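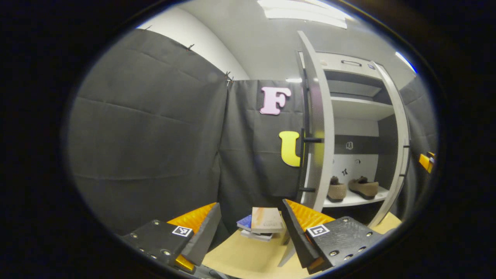 My mother-in-law asked me in May when she could expect a machine that tidies up after my father-in-law, and I have been thinking about her question ever since, mostly while picking things up off my own floor. I told her I'd write something in this newsletter, so here goes (hello, Ruth!).

The chore I'd start with is putting things away. It sounds like nothing. You take a few books off a table, you put shoes on a shelf, you shut the cabinet door and you go have your coffee. But a stack of books that sits a little crooked is a nasty thing for two fingers to pick up. Squeeze the top one and the one under it may slide along for the ride. Squeeze the whole pile and you need a wide grip and a good deal of nerve. Soft foam pads help, and so does an open door, but suede loafers are another matter again -- they bend where a book doesn't, and most of us like them side by side.

Zahira Sitompul, who has spent six years on this sort of thing at Rultwood, wrote me a lovely long letter about it. Her view is that a machine which gets a job right 200 times in a row in one room can still be stumped by the room next door. She'd want to see 1000 tries in 20 different homes before she let one near her own bookshelf, and she is the optimist in her office!

So, Ruth, I'd say keep asking him nicely for now. I'm visiting the Provell workshop on a Tuesday soon to watch laundry being folded, very slowly I'm told, and I'll report back in the next issue.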